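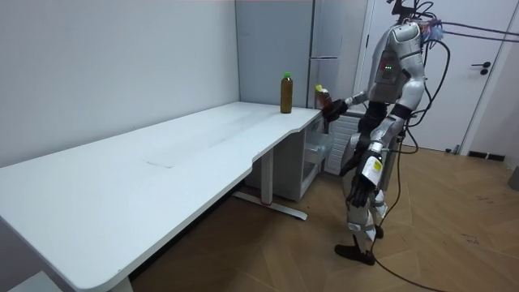 February, 9:40 pm
Posted by Lutz Gerlach to the Lativell players' list

Dear all, and especially Hauke, who asked a proper question and has been waiting far too long for a proper answer. I have been playing Lativell on my old tablet nearly every evening since the winter update came out, and I have opinions about the new dye kitchen, which I gather most of you do too! The dyes are lovely, the menus are a muddle, and the brown ones are the worst of all, because the game shows every dye as a little bottle and tells you almost nothing else. A small plastic bottle with brown liquid in it and a yellow cap, like the one being held out over the desk, could be walnut, chestnut or plain tea if you met it on the Lativell shelf, and you would not know until you had poured it over your best coat.

Hauke Hagedorn wrote:

> Hello everyone,
>
> I started Lativell over the holidays with my daughter and we are stuck in
> the dye kitchen. We have mixed the walnut dye four times now and each time
> the coat comes out gray. The guide on the Rundbridge page says to "rest the
> cloth" but we can't find a button for it anywhere. Are we missing an item?
> Also, is it worth saving up for the Kershaw wardrobe, or should we spend
> our coins on more fabric? She wants the wardrobe. I want to stop making
> gray coats.
>
> Thanks in advance,
> Hauke

First, the gray coats. You are not missing an item, so please don't go buying anything from the peddler (I did, and I now own a silver thimble that does nothing at all). Resting the cloth is done by dragging the coat onto the drying line at the back of the kitchen and then leaving the room. You have to leave. If you stand there watching it, the timer doesn't move, and if you take the coat down early the game counts it as unfinished and turns it gray without a word of warning. Go and dress one of the market ladies, or feed the cat, and when you come back the coat should have a small leaf over it. Tap the leaf and you get your brown.

The Rundbridge guide was written before the update, when there really was a button, a round one under the sink. I wrote to them about it and had a very friendly reply saying they would get to it after the hat pages. There are a great many hat pages.

While you're in there, mix your walnut with 2 parts water even though the recipe card doesn't ask for it. The color comes out a bit softer and it seems to sit better with the spring collars. My wife says she can't see any difference and she may well be right, but I have done it that way so long now that I'd feel strange stopping.

Now the wardrobe. Oh, I do feel for you there. The Kershaw wardrobe costs 2,473 coins, a price I know by heart after staring at it through most of the autumn, and what it gives you is 20 extra hangers and the little mirror with the lamp. The mirror is charming. Your daughter will love the mirror. But the hangers fill up faster than you'd think, and for the same money you could buy enough wool and linen to finish the whole harvest set, which pays you back 100 coins every time you show it at the Saltari ball. So if it were only you and me talking I would say fabric first, wardrobe later. With a child involved I'd say let her have the wardrobe and make your peace with it. I have a granddaughter who plays on my account when she visits, and my own sensible savings plans have never once survived a weekend with her.

One small thing about the Saltari ball, if you haven't reached it yet. The judges there care a lot about matching shoes and hardly at all about hair, so don't spend your turns at the hairdresser beforehand. I lost three balls in a row with the most beautiful braids you ever saw and a pair of rain boots. Put the harvest shoes on even if they look dull in the fitting room, they look much nicer under the ballroom lights. And save before you go in! The orchestra scene still freezes on some older tablets, mine included, and when it does you lose whatever you changed that evening.

I had also meant to write up the lace patterns for whoever asked last month, I'm sorry, I have lost the message and can't remember who it was. If it was you, please write again and I'll dig out my notes. They're on the back of a calendar somewhere in the hall.

Hauke, do tell us how the coat turns out, and say hello to your daughter from an old man with a silver thimble.

Warm wishes,
Lutz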